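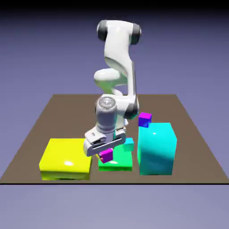 List: Clullham, manipulation benchmarks
Subject: Re: Draft 2, clause 13 (start state and scoring)
Date: 22nd July

From the Papadopoulos group. Reply inline; the rest of the thread is trimmed.

> Clause 13 says a trial begins "with the arm at rest and the
> objects placed". We ran 754 trials in simulation against this
> wording and had to discard 57, all of them cases where a small
> cube was already between the fingers at step zero. Our reading
> is that a held cube is not "placed". Ullel read it the other
> way and kept theirs. Which is right?

As drafted, both readings can be defended, so the wording has to change. I propose:

13.1 Every small cube shall be supported by the table or by a large block at step zero. Contact with either finger voids the trial.

13.2 The heights of the large blocks shall be logged with each trial. Where they differ, as with the low yellow and tall cyan blocks, clearance is measured from the top face of the tallest.

13.3 A cube counts as delivered only when the gripper is open and the cube has stayed on its target face for 2 seconds. A cube still pinched over the gap between two blocks scores nothing, however near the target it is.

13.4 Colour shall not be used as an identifier on its own. There may be two magenta cubes in one trial, and a large block may be cyan as well as a small cube. Use the object ID and give the colour in brackets.

On 13.3, Prostanico asked for partial credit for a successful lift. I would keep that out of the main score. It can go in a separate column, provided the column is reported for all trials and not a selection.

Please do not re-run the 57 with new seeds and merge them into the old set. Log them as void, state the reason, and publish both totals. The same applies to Ullel's set once it has been checked against 13.1.

The rule on joint limits in folded poses is unchanged and I have no comments on it. The table edge margin is still open; figures from anyone who has measured it would be useful.

Comments on the text above to the list, please. Draft 3 goes out in September.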